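Yannick Picard
Monday, April 27, 2020

A small thread on working from home and the feet. After six weeks at home I have opinions about slippers, and I would like to share them.
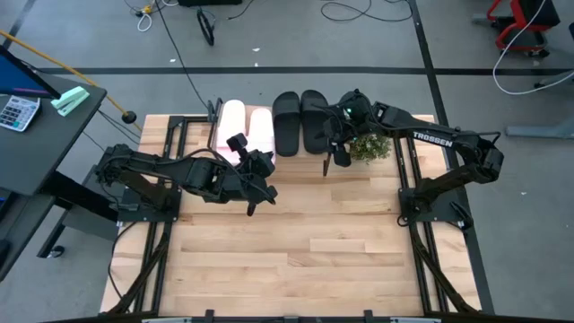
Thierry Lefèvre thinks slippers are for Sunday only, and that a person who works should wear proper shoes, also in the kitchen.

I tried his method for 8 days. My neighbour downstairs wrote me a very polite note. I went back to slippers.

First point: the sole. A thin sole is pleasant in the shop and a punishment on tiles. My old pair from Lecomte was so flat that I could feel each crumb.

Second point: the back. Open at the heel is easy to put on, but on the stairs I walk like a duck. I have 19 stairs and I take them with a coffee in my hand.

Third point: washing. The Brustik ones say 30 degrees on the label. I did 40. Now they would fit my niece.

Somebody asked about the price. I will not pay 400 francs for the sheepskin ones from Stutell, even if they are very beautiful.

My wife has ordered felt ones. The delivery is promised for July, so I may be barefoot by then.

If you know a good pair for wide feet, please write it under this post. Size 44, closed heel, no animals with ears on the front.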